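6 February 2025
Timber store, Prorkdale – moisture check on batch 234

Carried on from the October entry. Batch 234 is the blackwood that came out of the Carretero kiln and has been in stick on the north racks since. The question is still whether the pin meter can be trusted on this stock or whether we go on cutting sections for every release.

Balance first. Zeroed on the bench by the sink, then moved to the stone slab because the reading wandered whenever the extractor was running. On the slab it settled. The 100 g check mass read correctly three times in a row, pan cleared between readings. Hauwa's note says to level the balance after any move. Done, and the bubble was well off, so the earlier October readings taken at the sink should be treated with care. I have marked them in pencil and left them in the table.

Sections. Cut one from each sample board, well in from the end grain, full width, no knots. Brushed off the whiskers with a dry brush and weighed straight away. Board 2 is the heavy one: whole board 541 g before cutting, noticeably denser in the hand than its neighbours and with a tight wavy figure along one edge. The rest were unremarkable. Labelled in soft pencil on the face. The marker we used last time went brown in the oven and could not be read afterwards, and I had to match the pieces by growth ring, a poor use of an afternoon.

Oven. Old Kergate unit, middle shelf only. The top shelf runs hot at the back left corner and the door seal is hard along the bottom edge. Sections stood on edge with a finger gap between them. No other work in the oven during the run. I had to take out somebody's tray of silica gel to manage this; it is in the lidded tin on the shelf above and will need regenerating later.

Weighed at intervals until two readings in a row agreed, then called it dry. Let each section cool in the desiccator before weighing. A warm section on an open pan reads light from the air moving over it, and the error is larger than the difference we are trying to measure.

Results, in words until the table is typed up. The outer boards in the stack agree with the pin meter closely enough for joinery work. The inner boards do not. The meter reads dry against the oven on every inner board, and board 2 is the worst of them. Two possible reasons, and I can't separate them from this run:

a) The meter is set to a species group that suits lighter blackwood. Dense stock would need a different correction.

b) The pins are not getting to the core. The short pins are fitted, and the shells on the inner boards may simply be drier than the middle.

To test (b) I split a spare offcut from board 2 down its thickness and pushed the pins into the fresh face. The core read wetter than the shell, as you would expect, but still under the oven figure. So there is a gradient, and it doesn't account for all of it. Some of (a) is probably in there too.

Also checked the meter against its own test block. It passes. It has passed every time I have tried it, including the week it was giving nonsense on the ash, so I put limited weight on that. The block checks the electronics and says nothing about the pins. One pin was slightly bent and both had a film of resin at the shoulder. Cleaned with meths, straightened the bent one, repeated two boards. No change worth recording.

Case-hardening. Cut prongs from the board next to board 2 while the saw was set up. They closed in a little straight off the saw. Left them on the windowsill, out of the sun, and will look again once they have evened out. If they close further, the kiln schedule needs a longer conditioning step at the end and I will write to Carretero with the pieces bagged and labelled.

Storage. The north racks are not as even as we thought. The bottom bearers sit close to the slab and there was dust packed between the stickers on the lowest course, so not much air is moving down there. Restacked that course on taller bearers and lined the stickers up vertically. Wendy Parsons had asked for this on the previous batch and it was only half done.

End sealer. Opened the new Rimum tin. Thicker than the last lot, brushes out badly in the cold. Stood the tin in warm water and it went on well enough. Two coats on all fresh-cut ends. Lid needs tapping down all the way round or it skins.

Open items
– Fit the long insulated pins and repeat the inner boards.
– Find the correction sheet for the meter. It isn't in the case.
– New door seal for the oven. Measure the channel before ordering; the last one was too fat.
– Second look at the prongs.
– Do not release the inner boards. The outer ones can go to the bench.

Type-up of the table to follow on the next page. Cross-check the dry masses before entering them, the sevens and ones in my column are hard to tell apart.

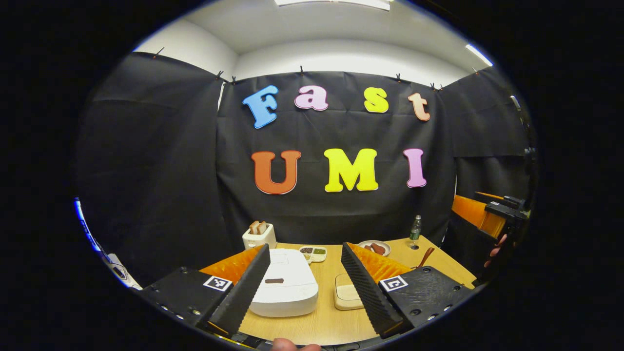 Wendy Parsons
Timber technician, Prorkdale workshop

Copy to Hauwa Onuoha. Raw weights are in the blue book, same date.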